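Category: Datasets / Manipulation / Simulation

# Hinholm Grasp Comparison, simulated part

This folder holds the simulated episodes of the Hinholm comparison. We tried two grippers, Heinonen and Jiron, on the same arm model with the same controller. The real-robot episodes are in a separate repository and have their own README.

## What is inside

- 2542 episodes in total, 622 of them with vegetables
- 400 episodes are kept for testing, please do not train on them
- camera images, joint positions and gripper commands for every step
- one text file per episode with the name of the target object

The rooms are furnished, so the background is not plain. We wanted to know if the controller is disturbed by furniture and by other small things on the table. 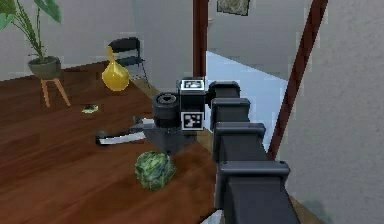
*Simulated view with the gripper over a green, leafy head. Two coded markers are on the wrist housing.*

Round targets were the most difficult for us to compare fairly. A small change in the approach height changes the contact point very much, and then the result says more about the controller than about the fingers. For this reason both grippers start from the same list of wrist poses (`poses.csv`). The length of the fingers is corrected in the config file, not in the list.

## Known problems

- Leaves are not soft in the simulator. The whole head is one rigid body.
- Wood textures look blurred when they are near to the camera.
- Episodes longer than 2000 steps were stopped and have the label `timeout`. They are counted as failed.
- In the October version the Jiron closing force had the wrong unit. Please download again if you have this version.

Last change of this file: December 6, 2020

## Comments

**tk_arms:** Is the friction value the same for both grippers? I can't find it in the config.

**maintainer:** Yes, the same. It is in `world.yaml`, I will add a link.

**pelle88:** The loader fails for me if the path contains a space.

Contact: use the issue page | © Findmont | Back to top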